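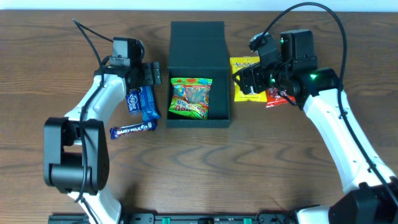 The Orell cable fault

The Orell cable fault was an intermittent failure in the wrist cabling of the two-armed packing cells at the Orell workshop, a small automation site run by the packaging firm Maveck. The fault caused one arm of a pair to lose its gripper signal for a moment while the other arm carried on as though its partner were still taking part. It was first written up on 03/02/2023 by the technician Lizelle Ndlovu, and it led to changes in the way the cables were routed, the way the two arms shared their stop signals, and the way people were asked to approach the table. No one was hurt, although one gripper finger was cracked and a good many chocolate bars had to be thrown out along the way.

Background

The Orell cells were built for mixed gift boxes, the kind of job that sounds simple until one tries to hand it to a machine. Two arms face each other across a table, an open box sits between them, and wrapped sweets are laid out on either side. Each arm picks from its own side and places into the box. Wrappers are slippery, they crinkle into new shapes each time they are touched, and a candy bag never quite sits the way it did a moment before, so the arms spend much of their time making small turns of the wrist to get the fingers lined up.

Those small turns are at the heart of the story. On the Orell arms the cable to the wrist ran along the outside of the forearm, with a generous loop left free near the top so that the wrist could roll without pulling. The layout had come over from an older Maveck cell, known in the workshop as Gismont, which had packed stiff cartons and hardly rolled its wrists at all. It had served there for years with very little trouble, and the people who brought it across had every reason to be fond of it.

The fault

The trouble showed itself during a long run of 700 boxes. Near the end of the run the left arm closed its fingers on a bar, lifted it, and then let go over the edge of the box. The right arm had been told that the left was clear, and it came down into the same space. Its fingers struck the left gripper lightly and the cell stopped on its force limit, which had been set at 60 newtons.

Ndlovu reset the cell and could not make it happen again that afternoon, nor for several days after. This is a familiar misery with cable faults. The wire inside the jacket had begun to break at a bend, and it parted only when the wrist was rolled far to one side with the elbow low. In any other pose the broken ends touched and everything read as healthy.

Investigation

Peiyu Lei, who looked after the control software, went back through the logs and found 508 short dropouts, nearly all of them too brief for the controller to report. The software had been written to forgive any gap in the signal shorter than 50 milliseconds, a kindly setting meant to spare the operators from needless stops. In practice it had hidden the slow worsening of the cable for weeks. Lei also found that while the signal was missing, the controller held on to the last known state of the gripper and passed it across to the other arm, so that a lost arm could be reported as a clear one.

Mingxuan Xiong then took the cable off and slit the jacket lengthwise on the bench. Two of the fine conductors had broken through at the same point, just past a clip, where the cable had been made to turn sharply every time the wrist rolled.

Changes made

The clip nearest the wrist was moved back along the forearm and swapped for a softer one that lets the cable slide a little. The allowed gap was kept, but every dropout is now counted, and the count is shown to the operator at the end of a run. An arm that loses its signal is treated as being in the way, and both arms stop together until a person has looked at them.

There was a change for people too. Before the fault, staff had been in the habit of reaching in to straighten a packet while the arms were paused – a pause being, as Italo Ferraro pointed out in his safety review, only a wait for the next command. Hands now go onto the table only with the drive power off and the key out.

Later use

The revised routing was fitted to the remaining Orell cells in March and afterward to the Zou line, where the arms are shorter and the loop had to be made a little tighter than Xiong would have liked. Cables there are replaced on a fixed schedule – worn or not – and the old ones go to Wanting Feng, who cuts them open and keeps a record of where the wear begins.

See also

Cable strain relief
Emergency stop
Intermittent fault
Gismont cell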